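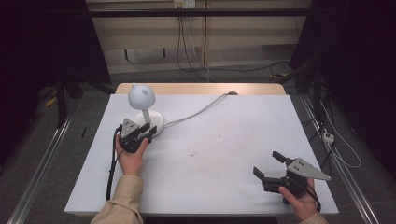
Brustcombe adopts revised lighting rules for shared workrooms

19 October 2026

The Brustcombe town council has approved a revised set of rules for lighting in shared workrooms, study rooms and other rented desk space inside the town limits. The rules replace a two-page guidance note that set a single brightness level for all rooms and made no mention of lamps placed on desks. They take effect in March and apply to any room where desks or tables are rented by the hour, day or month.

The main change is the way light levels are measured. Under the old note, a room passed if one reading taken at the center of the floor met the required level. Under the new rules, readings are taken at the work surface, at each seat, with the overhead lights on and the window blinds closed. A seat that falls below the required level can still pass if the operator supplies a desk lamp that makes up the difference. The lamp has to be present at the seat during inspection and must be available to the person using it at no extra charge.

The town's building office tested the method in 116 rooms before the text was final. Readings at the center of the floor were often higher than readings at the seats, in particular where desks had been moved against walls after the ceiling lights were installed. The largest gaps were found in older commercial buildings on Forness Street, where several upper floors were divided into smaller rooms and the original ceiling fixtures stayed in place. In some of these rooms a new partition stood directly under a fixture, leaving most of the light on one side.

Glare is covered in a separate section. A lamp shade must hide the bulb from a person seated upright at the desk, and lamps with an exposed bulb do not count toward the required level. The first draft set a minimum shade depth. That clause was dropped after the building office found that depth alone did not predict glare, as lamp height and seat height had a larger effect. Inspectors will check from a seated position at each desk. Glossy desk surfaces are permitted, but the lamp must be placed so that its reflection does not fall in the normal reading area.

Power cords are also addressed for the first time. A lamp cord may cross a work surface if it runs to an outlet or cord opening on the same desk. It may not cross a walkway at any height, and it may not be run under carpet. Extension cords are limited to temporary use, defined as 25 days in a calendar year for each seat. Operators who need more than that are expected to install an outlet, and the building office will waive the permit fee for such work until the rules take effect. Battery lamps are allowed if the operator keeps a charging log.

The rules do not require a particular bulb type. Color temperature must be the same for all fixed lights within one room, measured with the fixtures at full output. Desk lamps are exempt from the matching requirement. Dimmable fixtures are accepted, but the reading is taken at the setting the room's users can reach on their own. Where the dimmer is locked or controlled from an office, the lowest setting in regular use applies.

The readings will be taken with a meter supplied by Usuletti, which was the lower of two bids received by the town. Operators may take their own readings in advance with any meter that has a current calibration certificate. These readings will not replace an inspection - they can be submitted to show that a failed seat has been corrected, in which case no return visit is needed. Phone apps are not accepted for this purpose.

Rooms rented as part of a private residence are exempt, as are classrooms, which fall under a separate code. The public library's reading rooms are covered. The library has said that the long tables on its second floor will need lamps at the end seats and that it plans to order them out of its regular furniture budget.

The Alarcón Building, the largest single block of rented desk space in the town, was used as a trial site for the seat-by-seat method. Most of its window-side seats passed without lamps even with blinds closed. Seats along the inner corridor did not. The building's operator has since rotated several rows of desks by a quarter turn so that users no longer sit with their backs to the ceiling fixtures, a change that brought part of the corridor side up to the required level with no added lighting. The building office has included the layout as a worked case in the appendix.

Inspections will follow the existing fire safety schedule, and no separate visit will be made unless a complaint is filed. An operator with a seat that fails will have until the next scheduled visit to correct it. A seat that fails a second time must be taken out of rental use. Fines of up to $2,000 apply only when a withdrawn seat continues to be rented.

Written comments on the appendix, which covers measuring height, meter placement and the form used to record readings, will be taken by the building office through the end of the comment period. The main text is final. Printed copies are available at the permit counter in town hall, and the recording form can be picked up at the same location.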